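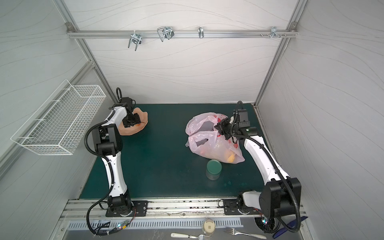 Two-armed robots still need far longer than a person to unpack groceries and clear a counter, according to results published on July 26, 2025, by Soylu, a small automation company with a test shop in Nerkeddale.

The company ran a set of household and store chores over several months and reported how often each was finished without a person stepping in. The list included emptying shopping bags, hanging utensils on hooks, folding hand towels, putting lids on containers and restocking a low shelf. Each chore was tried 100 times on fixed tabletop stations and then repeated with the objects placed differently.

Putting lids on containers went best. The robots finished 88 of 100 attempts when the container stood upright in a known spot. Hanging utensils on hooks came next, at 74. Folding was completed 52 times. Emptying a thin plastic bag with fruit in it came last, at 31.

Bags were expected to be hard, and the report spends more space on them than on any other item. A thin bag changes shape each time it is touched. One arm has to hold the handles while the other reaches in, and if the opening falls shut the second arm has nothing to aim for. In many of the failed attempts the robot got a good grip on the plastic and then lifted the whole bag, fruit and all. In others it took hold of a piece of fruit through the side of the bag and could not get it out.

Oranges and lemons came out more often than bananas. Grapes were dropped from the test early on. The report says only that they "required cleaning of the station."

Speed is a separate problem. A bag that a person empties in a few seconds took the robots 171 seconds on average, counting only the attempts that worked. Soylu did not count the time needed to reset a station after a failure, which was done by hand.

The company says it is not trying to sell a home robot. Its customers are small stores and commercial kitchens, and the question they ask most often is whether a machine can take over sorting and putting away after closing. For now the company's reply is that it can do parts of the job if someone checks the work in the morning.

One of those customers is a grocery cooperative in Flunurside, which has had a two-armed station in its back room since last November. Staff there use it to sort returned jars and tins and to hang tools back on a rail. The cooperative said in a written statement that the station handles hard, upright items well and that employees have stopped giving it anything soft or wrapped. It also said the station is left running overnight, when the slow pace does not matter much.

The cooperative pays a monthly fee for the station and said it has not cut any hours because of it. Two employees were trained to restart the arms after a stop. The most common cause of a stop, according to the statement, is an item that rolls out of reach. Staff now put a folded cloth under round items.

A second trial, at a hotel laundry in Fliltow, ended early. The laundry wanted help with folding washcloths and hand towels. The robots could fold a towel that was handed to them flat, but pulling a single towel out of a pile was unreliable, and workers ended up laying the towels out first. The laundry decided that by then most of the work had been done, and the station was returned after 5 weeks.

Soylu's report does not hide the Fliltow result. It gives the trial a page of its own and says picking one cloth from many is now being worked on as a task separate from folding.

The systems in the tests learn from recorded demonstrations. A person guides the arms through a chore again and again, and the recordings are used to train the software that later runs without help. The company collected 1,000 demonstrations for the bag chore, more than for any other on the list. It says the success rate climbed quickly over the first few hundred and then leveled off.

More recordings of the same kind may not fix that. The report suggests that the demonstrations were too much alike, with the same few bags set down in nearly the same way. When testers used a bag with stiffer plastic, the results improved, though most demonstrations had been made with thin ones. When they tied the handles in a loose knot, the robots failed every time.

Small changes in the surroundings also mattered. Moving a container a hand's width to one side had little effect. Turning it on its side cut the success rate by more than half. Bright light on shiny metal, such as a fork or a hook, caused the arms to close next to the item instead of on it. The company has since changed the lamps over its stations and plans to repeat the hook test.

Cost was left out of the report, apart from a note that grippers and cables were the parts replaced most often. Cables on the outside of the arms wore where they bent at the elbow. Gripper pads lasted longer on soft items than on metal ones.

For people hoping for help in their own kitchens, the results do not offer much yet. All of the chores were done at a fixed station with the objects within reach. None of them involved walking to a cupboard, opening a refrigerator or working around a child or a pet. Soylu says it has no plans to test in homes.

The next round of trials will cover wiping spills, sorting silverware and packing a bag – the last of these chosen because several stores asked for it. Packing may prove easier than unpacking, the report says, as long as the bag is held open on a stand. The Flunurside cooperative has agreed to try the packing station at one of its checkout lanes outside opening hours. Results are due in November.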